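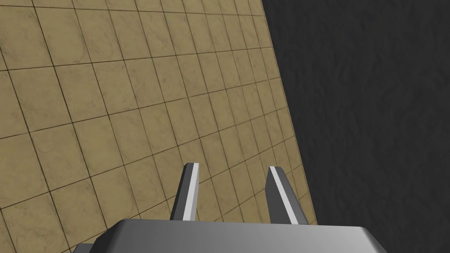 EQUIPMENT PLANNING / PROGRESS REPORT

July
By the Hisness project office
Print this page | E-mail this page

The simulation stage of the Hisness gripper purchase is complete except for the cable routing check. No hardware has been ordered. The funds released for this period covered software seats and modeling time only.

Three two-finger grippers were modeled on the same arm, over a tiled floor, with the view taken from behind the palm. Two remain under consideration, the Hatent unit and the Nkosi unit. The third was dropped on stroke: it could not span the widest part on our list with the pads fitted.

Simulated runs to date total 156. Collision geometry for the palm was simplified to keep solve times down, and final clearances will be rechecked against vendor drawings before a purchase order is issued.

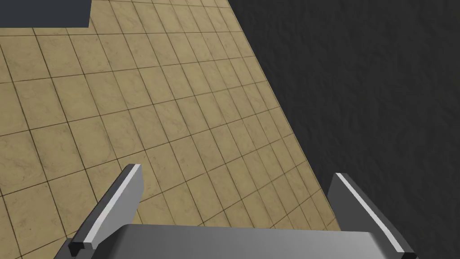 Simulated gripper over the tiled floor, fingers open.

Budget position. The line for end-of-arm tooling is unchanged. We ask to move the unspent training allowance into spares, to cover one extra set of fingers per gripper. Usik has quoted for the mounting plates and will hold the price for three months. The controller quote is still outstanding and is the main risk to the schedule.

Next period: close the cable routing check, obtain the controller quote, submit the purchase request. Floor loading at the installation site is reported separately.

Reader comments (3)

Does the spares figure include pads, or only the fingers?

Fingers only. Pads are in consumables, same as last year.

Please attach the Usik quote to the next report. The link in the previous one is dead.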